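Folding soft cloth on the bed
By Pendo Nyanda

I am often asked how I fold knit things without a table. In our flat in Grolbridge there is no place for one, so I learned to do it on the bed. The method is slow the first few times. After that you need maybe two minutes for one piece.

Before you start

Make the bed and pull the bedspread tight. If it is quilted, do not worry about the stitching, small bumps do not go through to the cloth. Push pillows and extra blankets up to the headboard so you have the middle free.

Step 1. Find the edge

Take the cloth near the middle of one side and lift it a little. The rest should stay lying on the bed. Look for loose threads now. If the edge is raw, cut the threads with small scissors and never pull them, a pulled thread can open the whole row.

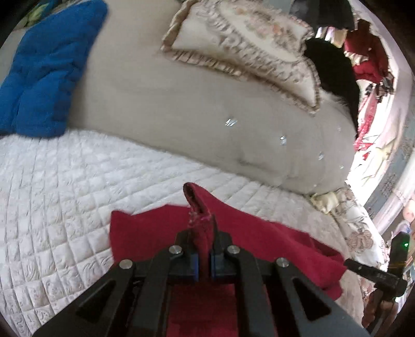

Red cloth lifted at the middle, with small frayed threads at the edge.

Step 2. Lay it down and smooth

Put the cloth down again and go over it with the flat hand, from the center to the sides. Do not press hard. Knit fabric becomes longer when you press, and then the two halves will not meet.

Step 3. Turn the top

Fold the upper edge over by the width of three fingers. Check that the corners did not curl. When a corner curls, open it, smooth it and turn it again.
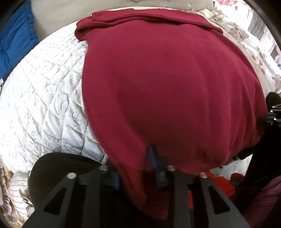 With dark colors I leave the lower part for the end, as every crease there shows more than on white. Pull the lower edge gently toward you until the shallow wrinkles are gone. Then bring the sides in, first left, then right, and fold the piece once from the bottom to the top.

Step 4. Store it

Put not more than 5 pieces in one pile. My neighbor Kwan-ho Tai rolls his instead, and for a narrow drawer this is also good. Thick sweaters I keep flat from May until the cold comes back.

Last changed 8th August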